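Notes on a Plain White Table

Posted July 2021 in Home and Workroom

Readers of this blog will recall that the workroom was the last part of the apartment to be put in order. The shelving was dealt with in December, along with the lamps and the long cupboard by the door. The table was left until the end, as I had not yet settled what it was for. The present entry sets out what was decided and records the method by which the surface is now kept.

The old table was a dark, heavy piece inherited from the previous tenants. It had served for sorting mail, repairing small items, cutting fabric and, on more than one occasion, eating dinner. Its color hid stains well, and in my opinion this was its chief fault. Crumbs, pencil shavings and dried glue remained on it for weeks without being noticed. A sewing project belonging to my sister-in-law, Solomiia Yurchenko, was marked by a patch of oil that neither of us had seen.

The replacement was chosen according to a short list of requirements. The top was to be white, flat and matte. A glossy surface had been considered, and the Zedia model was examined at length in the showroom, but the reflection of the ceiling lights proved tiring to the eyes. The Randero was the more suitable of the two. It cost 333 dollars with delivery, and was assembled in one evening with the tools supplied. One of the bolts had been packed with the wrong washer – a minor matter, which the store corrected by mail.

The position of the table required more thought. The first arrangement placed it under the window, where the afternoon sun made the top difficult to look at. It was subsequently moved to the opposite side of the room. The wall there had been covered with postcards, a calendar and a cork board, all of which were taken down, and the 27 pinholes were filled and painted over. I had expected to miss the postcards more than I do. They are now kept in a box in the long cupboard and are taken out when there is a reason to look at them.
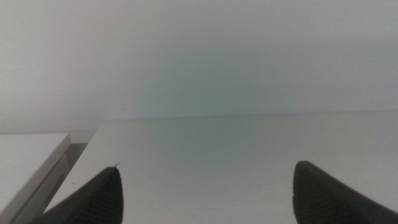
The rules of use are few. Items are brought to the table for a particular task and returned to their places when the task is complete. Cups are permitted only on a coaster. Cutting is done on the mat, which is stored upright beside the cupboard. Anything left on the surface overnight is placed in a tray by the door and must be claimed within seven days.

Cleaning follows a fixed order. The surface is first brushed dry, then wiped with a soft cloth and warm water containing a very small amount of dish soap, then wiped again with clean water and dried. Pencil marks are removed with a white eraser before any water is applied. Abrasive sponges are not used. My neighbor Zlata Pavliuk recommends baking soda paste for tea stains, and I have found it satisfactory when left in place for four minutes and rinsed off twice.

One question remains open, and comments from readers would be welcome. The chair from the old arrangement is slightly too low for the new table, and a cushion has been serving as a temporary measure. Raising the seat would appear to be simple, but the legs are glued and I am reluctant to add blocks beneath them. Suggestions may be left in the usual place below this entry.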